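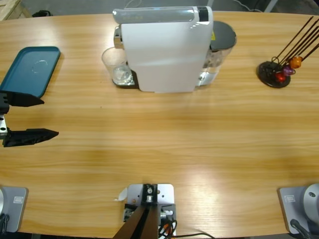 Jurnska Bench Kit – two-arm mounting set for home and shared workshops

The Jurnska kit fixes a pair of small robot arms and a central bracket to an ordinary table. It is aimed at people who already own the arms and want a repeatable layout without building a frame. All plates are supplied drilled and deburred. Hole spacing follows the Walczak pattern.

What is in the box

Base plate, 2 off, grey
Perforated centre bracket with struts
Pair of gripper fingers, black, for each arm
Wrist camera bracket, 2 off
Screw set, 56 pieces, with hex keys
Part number: 1119

Arms, cameras and power supplies are not included. The Fivlow controller is sold separately; other controllers will work if they accept the same connector.

Fitting the fingers

Remove the old fingers and clean the seats. Fit the new pair with the supplied screws and tighten evenly, left and right in turn. Open the jaw fully before setting the zero position. Both finger tips should show in the wrist camera view when the jaw is wide open. If only one shows, slacken the camera bracket and turn it slightly – the slot allows up to 4 degrees either way. 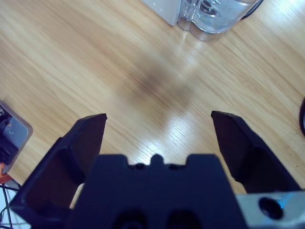 Fixing the base plates

Use a table that does not rock. Mark the plate positions with both arms unpowered, then bolt through or clamp. Run the cables off the table after the plates are tight, leaving enough slack for full wrist rotation. Check all fixings again after the first day of use.
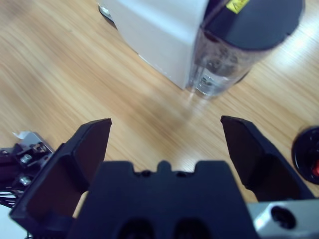
The Hilach calibration sheet is included with kits shipped since March. It covers camera offset and jaw travel for each arm in turn. Clear plastic needs extra care when teaching a grasp. With a container such as the transparent one under the wide black lid, wood grain shows through the wall and edge detection may pick up the wrong line. Teach from the lid edge instead, and keep the approach slow.

Spare fingers and screw sets can be ordered singly. Page revised May 11, 2024.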